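**Subject:** Re: Re: [notices] Date of death when the notice gives only inst. or ult.
**From:** Guadalupe Manríquez
**Date:** July 6, 2024

Ayana Ayele wrote:

> I have finished keying the April batch of death notices from the Dudstead paper and loaded it into Wastum. There are 471 entries. Of those, 372 went through the date check without a flag. The rest stopped on the date of death and I would like a ruling before I touch them.
>
> Most of the flagged ones use "inst." or "ult." The guidelines say to count from the date of the issue. That works when the family wrote the notice for that issue. It does not work when the paper copied the notice from somewhere else, as it did for deaths overseas, because "inst." then refers to the month of the original paper and not ours.
>
> Also, the guidelines have nothing at all on a notice printed twice with different dates. I have one where the first printing gives the 2nd inst. and the second gives the 20th inst. for the same man, same age, same street. Do I make one record or two?
>
> Last thing. Several notices give only the burial. I have left the death field blank but Mamo fills it in from the burial date when I export, and I can't find where to turn that off.
>
> Ayana

Replies in order. I have copied the wording I propose for the guidelines at the end so that people can object to the text itself.

**1. Inst. and ult. in copied notices**

The rule in the guidelines was written for notices placed directly with the paper and should have said so. For a copied notice the reference month is the month of the source, and in most cases we do not have the source.

What we do have is one of the following:

- The source paper is named and dated. Use that date as the reference.
- The source paper is named but not dated. Leave the month blank, enter the day, and put the source title in the note field.
- No source is named but the place of death is overseas. Treat it as copied and do the same as above, with "source not stated" in the note.
- No source is named and the place of death is local. Treat it as direct and count from the issue.

The third case will catch a few notices that were in fact placed directly by relatives here who had received a letter. I would accept that. A blank month can be filled later from another record. A wrong month goes into the index, gets copied into family trees, and comes back to us years afterwards as evidence that we were right.

Please don't estimate the month from how long the post would have taken. Two of the older batches were done that way and the results are not consistent even within one page.

**2. The same death printed twice**

One person record, two notice records. Wastum allows this, though the form makes it awkward: save the first notice, open the person from it, and use "attach" from there. If you start from the blank notice form you will get a second person every time.

Both dates go in, each on its own notice. The date on the person record is a separate field and should follow the later printing only if that printing says it is a correction, or if the earlier date is impossible. In your case neither applies from what you describe, so leave the date on the person record empty and set the status to "conflict". The Arkolgate cemetery register may settle it. If the burial falls before the 20th then the question answers itself, and you can enter the 2nd with the register as authority.

Do check the issue dates before you set the conflict. The compositors kept standing type for notices that ran more than once, and I have seen a notice repeated in the following month with "inst." left as it was. The same wording then points to two different months. That isn't a conflict in the family's information and shouldn't be marked as one. Enter the date from the first printing and write "repeat, inst. not updated" against the second.

**3. Burial only**

Leave the death field blank, as you have done. The export is wrong. Mamo has a substitution table, and one line in it maps an empty death date to the burial date when there is one. It was put there for the headstone survey, where the people doing the survey asked for a sortable column and did not mind which date was in it. It was never meant to apply to notices.

The switch is per profile and is not shown on the export screen. Open the profile, go to "field rules", and clear the tick beside the burial line. Save the profile under a new name or the headstone people will lose theirs. Then run the export again and compare the two files. The only differences should be in the death column. If you see anything else, send me both files before you load either.

**4. Age at death**

You didn't ask but I looked through the flagged entries and some have the age keyed in the wrong form. "In his 20th year" means that he had passed his nineteenth birthday and had not reached his twentieth. It is not the same as "aged 20". The age field takes a whole number and the import will strip the words, so the phrase has to go in the "age as given" field and the age itself be left for the script to work out.

Where the notice has "aged 20 years and some months", enter 20 and keep the full phrase in "age as given". Infants in days or weeks are zero in the age field. Do not leave them blank, as blank is read as "not stated" and they drop out of the age search.

**5. Relict, widow, wife**

"Relict of" is to be keyed as it stands and coded as widow. "Wife of the late" is also widow. "Wife of" with no more than that is wife, even when another record tells you that the husband was dead by then. The index records what the notice says. Anything you know from elsewhere belongs in the linked record with its own source. 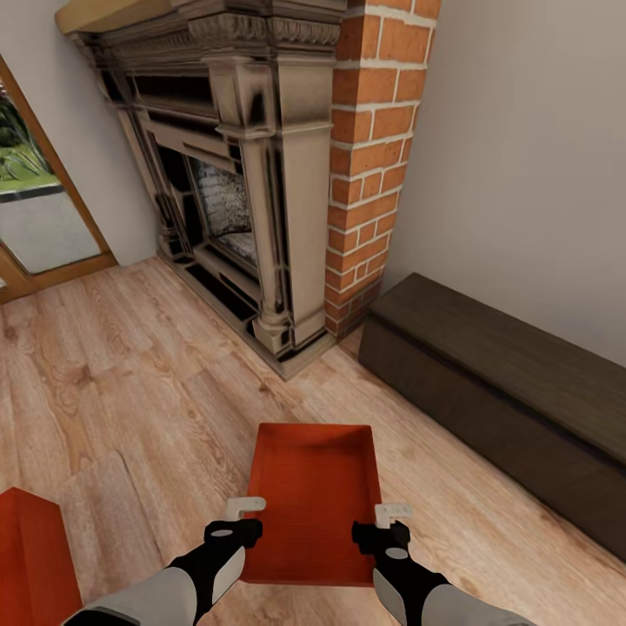
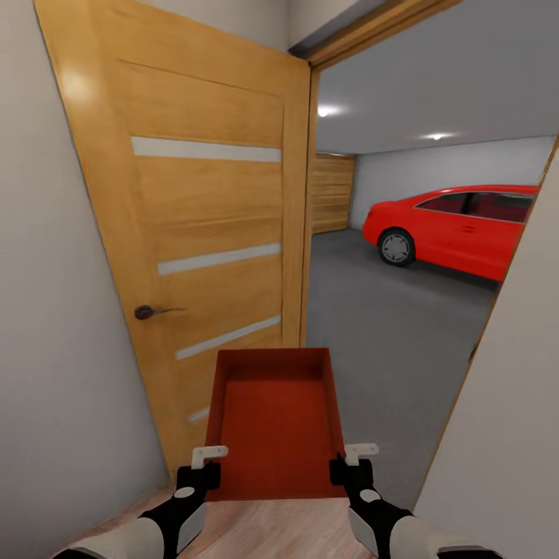
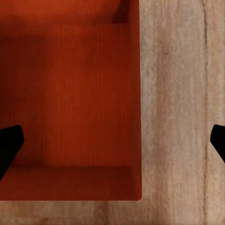

Ayana Ayele raised a further point after I had drafted the above, namely that the person record prints in the public index even when its status is "conflict", and that a reader would see an empty date with no sign of why. She asked whether the two notice dates could be shown in brackets, or failing that whether the word "disputed" could appear.

I would go for the brackets. "Disputed" suggests that somebody disputed it, and in nearly every case the disagreement is between two lines of type. The bracketed form would be the earlier date, a stroke, and the later date, with no comment. Readers who want to know more can open the notices. It needs a change to the display template and none to the data, so it can be done at any time and undone if people dislike it.

The same display should not be used for the blank months under point 1. There we have a day and no month, and the template at present suppresses the whole date if any part is missing. I would like it to print the day followed by a long rule, in the way the older printed indexes did. I have not tested whether the sort copes with that. It probably puts them all at the top.

**Proposed wording for the guidelines**

> *Reference month.* Where a notice gives the date of death by "inst." or "ult.", work from the date of the issue if the notice was placed directly, and from the date of the source paper if it was copied. If the date of the source paper is not known, enter the day only. A notice of a death overseas is treated as copied unless it states otherwise. Do not estimate.
>
> *Repeated notices.* Enter every printing as a separate notice and attach all of them to one person. Give each notice the date it carries. Complete the date on the person record only where the printings agree, where a later one is stated to be a correction, or where an independent record decides the matter. Cite the record used. An "inst." carried over unchanged into a later month is a printing fault and is not a conflict.
>
> *Burial only.* Leave the date of death blank. Never supply it from the date of burial.
>
> *Age.* Key the words of the notice in "age as given". "In his (her) nth year" is not to be entered as n.
>
> *Marital description.* Key as printed, and code from the printed words alone.

On "prox.": it turns up in notices of memorial services and never, for obvious reasons, in the date of death. If you find one there it is a misreading of "ult." or a fault in the film. Flag it and give me the reel and page.

**Existing batches**

I do not propose to re-key anything. The rules on repeated notices can be applied to the old batches by a query on surname, age and street, which will throw up candidates for someone to look at. Street names need care, as the paper used both the old and the new name for a long time after the change and sometimes both in the same column. The burial substitution is a different matter: any notices file exported with the headstone profile will have made-up death dates in it. If you have sent such a file to anyone outside the list, please tell me which one and who has it. The database itself is not affected, only the exports.

Ayana, please hold the flagged entries until the wording is agreed, but go ahead with the burial-only ones now since nothing in them depends on it. The unflagged ones can be released. I have read a sample against the film and found one surname to correct, which I have done: the long s in the second syllable had been keyed as f.

Objections to the list please and not to me privately, so that they are in the archive with the rest.

Guadalupe Manríquez

\--
To leave the list, send a blank message with "remove" in the subject line.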